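Subject: Re: [demo-collect] kitchen sets, what to keep
From: Darlene Kowalchuk
Date: Monday, February 14, 2022

Ginette, all,

quick answers before I have to run, sorry for the fragments.

On Friday Ginette Dufour wrote:
> Darlene, I have 240 kitchen episodes sitting on the Bretoria
> drive and no idea which ones Cormier wants for training. The
> notes just say "dishes". Are we still throwing out anything with
> a pause in it? Also my operators want to know if they can do the
> chopsticks any way they like or if there is a set grip. And can we
> go back to moving the arms by hand for the sink part, it's a lot
> less tiring.

Pauses: keep them if under 50 frames. Longer than that, trim, don't toss. The January batch lost way too many good runs that way.

Start pose matters more than pauses. Arms out over the counter, both grippers clear of the dishes, hold, then go. If the operator is already drifting when recording kicks in the first chunk is junk and somebody has to cut it by hand (me).
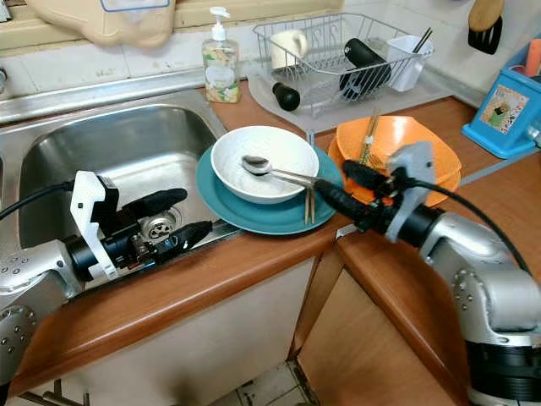 Layout can vary and should. Swap plates, turn the bowl, put the chopsticks somewhere else. What I don't want is 30 runs in a row with everything on the same spot, the policy just learns the spot. Molley had exactly that in their first set and it fell over as soon as a plate was moved.

Hand guiding vs. remote: remote only for the sink part please. I know its tiring. But with hand guiding you get an elbow or a sleeve in the head camera half the time, and the wrist ends up in poses the operator can't get back to over the remote. Then you have two kinds of data that dont mix. Hand guiding is fine for checking reach before a session, just don't record it.

Chopsticks: no set grip. Any grip that holds. I do want both arms busy though, tool in the left, chopsticks in the right, and go slow on contact. Most people push way too hard because they can't feel the plate. Tell them to watch the plate and stop as soon as it shifts.

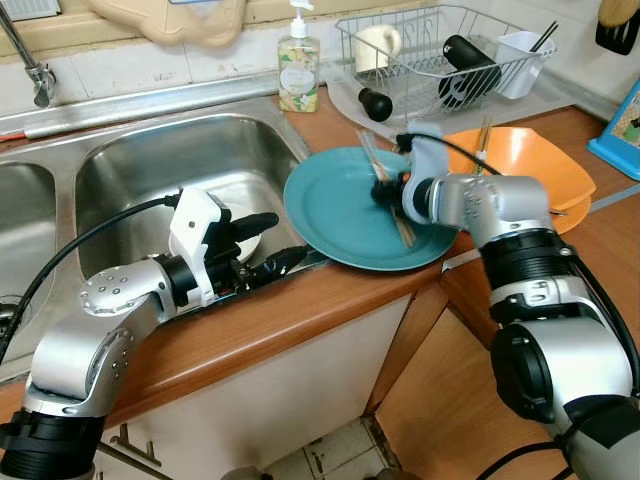
Left on the black-handled tool, right with the chopsticks against the teal plate.

If someone drops something mid run, let them pick it up and carry on. Tag it "recover". Kornedska asked for those specifically and we have hardly any.

Shelf runs, separate folder. Different task, different label, don't lump them under "dishes" even when the sink is in view. Glass jars are a pain for the depth so please do a few with lids facing the camera. Jaws part open on approach, not all the way, otherwise they clip the neighbor jar.

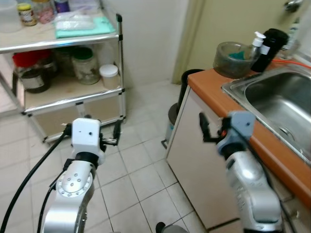
Shelf side, left gripper jaws slightly open. Sink and counter on the right.

Numbering: you're at 3634 so just keep counting up from there, don't restart for the shelf folder. Target for the shelf is 125 clean ones, recover runs don't count toward it.

Still owe you the script that checks the gripper logs against the video. Its on my laptop, works except when the left log starts late. Will send tonight or tomorow.

Operators max one hour at a stretch, please, then swap.

Darlene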